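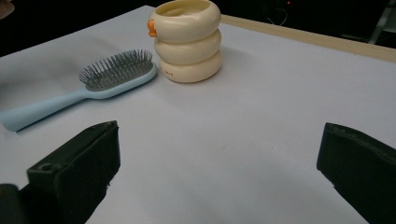 About Mellivgate

Hi! I'm Kolbrún Þorgeirsson, and I started Mellivgate because I couldn't stop talking about movies at dinner and my family asked me (nicely) to find another outlet. What began as a page of notes on trailers is now a small company with an office, a coffee machine that mostly works, and a business partner, Jytte Steinarsdóttir, who is a lot better with spreadsheets than I am.

We cover movies, mainly the part before you get to see them. Trailers, posters, song drops, launch events, cast announcements, the press tour where everyone is asked the same question forty different ways, and yes, the clothes. We love the clothes. If someone turns up at a music launch in a mustard velvet suit in the middle of summer, I want to know who made it and whether he was sweating through it, and I figure you do too.

How we got going

I was working nights on the front desk of a hotel where a lot of visiting film crews stayed. I never wrote a word about the guests (still won't, please stop asking), but I did hear a lot of shop talk from publicists waiting on late taxis, and it made me curious about how a film gets sold. So I wrote up a trailer launch I'd gone to on my day off. It ran long, it had a whole paragraph on the sandwiches, and 154 people read it. I thought that was enormous. I called my mother.

Jytte was one of the 154. She wrote in to tell me I'd mixed up the choreographer and the assistant choreographer, and she was right, and we kept emailing. She'd spent years booking screens for a little independent cinema called the Bouchard and she knew everybody. A few months later she quit and we signed a lease together. Our first piece as a proper company was a report from a soundtrack launch where the sound went out for most of the evening, so the lead actor sang the chorus himself from the edge of the stage with the crowd clapping along. He couldn't really sing. It was wonderful.

What we do now

The site is the main thing. New stories go up most mornings, longer ones when we've had time to finish them. Apart from that there's Pretine, our email newsletter, where I get to be a bit looser and Jytte gets her own column about release dates and why they keep moving. As I write this we have 1626 subscribers and I know quite a few of you by name at this point, which makes hitting send kind of nerve-racking!

Then there are the preview nights. We rent the small room at the Bouchard, show something that isn't out yet, and everybody sticks around afterward to argue. Tickets go through Troltix and they go fast, so if you see the email, don't sit on it. I've had to turn away friends. I've had to turn away my own cousin, who is still a little frosty with me about the whole thing. 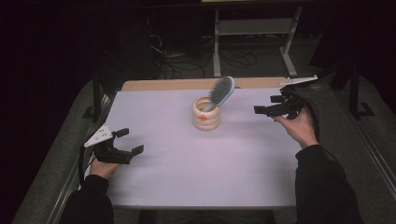
The other question we get a lot is how we pay for it all. Part of it is ticket money, part of it is ads on the site, and the rest comes from the copywriting we do for smaller distributors: synopses, press notes, the blurb on the back of the program. When we've worked for a film's distributor we don't review that film. Jytte keeps the list and she's strict – I once lost a review I'd already written and was very proud of, over a job I'd forgotten we'd taken. It was 500 words of press notes. I still think about that review.

We don't do breakups, baby rumors or photos taken through somebody's hedge. People offer us that stuff and we say no thanks. If an actor talks about her marriage on stage at a launch, sure, we'll report what she said. Otherwise it's her business.

Who writes here

Mostly me, plus Jytte on business and box office, plus a handful of freelancers who go to the events we can't get to. If you'd like to be one of them, send me something you've written about a movie, any movie, published or not. I don't need a résumé. I do need you to spell the costume designer's name right. We pay on acceptance, and I answer every pitch myself, though it can take me a while during festival season, so give me a nudge if you haven't heard back.

Corrections

We get things wrong sometimes. Write to the editors' address on the contact page and we'll fix it the same day if we can, with a note at the bottom of the story saying what changed. Please be patient with us on song credits, which have a way of changing between the launch and the release.

Press invitations go to Jytte. Fan mail, complaints and tips on good sandwiches go to me.

Kolbrún
Page last updated July 3, 2019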